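Export Market Officer (Sheepmeat and Beef)
Zellholm Farmers' Meat Co-operative
Based at Vasemside, with travel
Full time, permanent

Zellholm is a meat co-operative owned by the farms that supply it. Our members send us cattle and sheep from hill and lowland holdings, and we sell chilled and frozen cuts to wholesalers, caterers and retailers at home and abroad. Exports made up 3,740 tonnes of our sales last year, most of it lamb. We want to sell more of the forequarter and the secondary beef cuts overseas, and we are looking for someone to help us do it.

The job

You will work in the export team under Augustina Akolgo, Head of Overseas Sales. The team is small and the work is mixed. In a normal month you will deal with existing buyers by phone and email, prepare quotations, check that labels and health certificates match the order, and chase up anything held at a port. You will also plan our stands at trade shows, arrange cutting demonstrations for chefs and butchers, and look after buyers who come to see the plant and the farms.

Our longest-standing customer on the Continent is Van Leeuwen, a wholesaler that takes chilled lamb from us every week. Itow, an importer of frozen beef, came on board more recently and needs closer attention on specification and fat cover. You would become the day-to-day contact for both after a handover period.

The first large event is in October, when we take a stand for four days. You would be expected to attend. The stand is set up on the Sunday, and time worked then is given back as leave.

What we need from you

At least two years in meat, livestock or another chilled food trade. This could be in sales, in a plant or in shipping.
A good knowledge of beef and lamb cuts, or of one and a willingness to learn the other.
Experience of export paperwork.
Clear written English. Dutch or Japanese would be useful but is not required.
A full driving licence and a valid passport.

You do not need a degree. We have taken people on from the boning hall, from auction marts and from freight firms, and we will train the right person in the parts they have not done before.

Travel and hours

Expect to be away for up to 80 nights a year, usually in trips of three to five days. The office week is 37.5 hours, Monday to Friday, with a start between 7.30 and 9.00. Calls with Asian buyers sometimes have to be made before that, and you can finish early on those days. 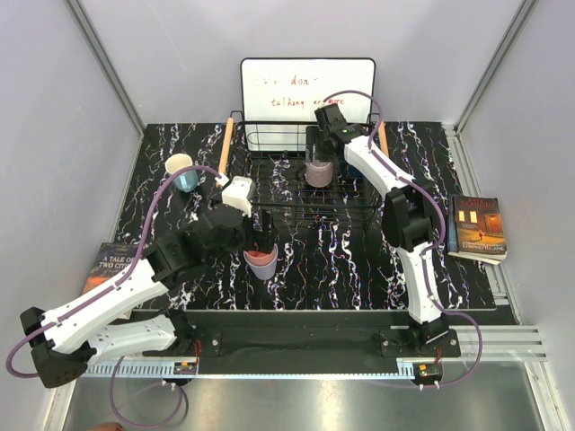 Pay and benefits

Salary depends on experience and is reviewed each spring. We pay into a pension, give 26 days' leave plus bank holidays, and cover all travel costs, with a daily meal allowance when you are overseas. Staff can buy meat at cost from the plant shop. There is free parking at Vasemside and a bus from the town that stops at the gate.

How to apply

Send a CV and a covering letter of no more than 400 words to Luuk Mulder in the personnel office. Tell us which markets or products you have worked with and what notice you have to give. Interviews will be held at Vasemside and will include a short written task and a walk round the chillers, for which we supply coats and boots. Reasonable travel costs to interview are repaid on production of receipts.

If you would like to talk about the job before applying, ask for Augustina Akolgo through the main switchboard, preferably after 2 pm.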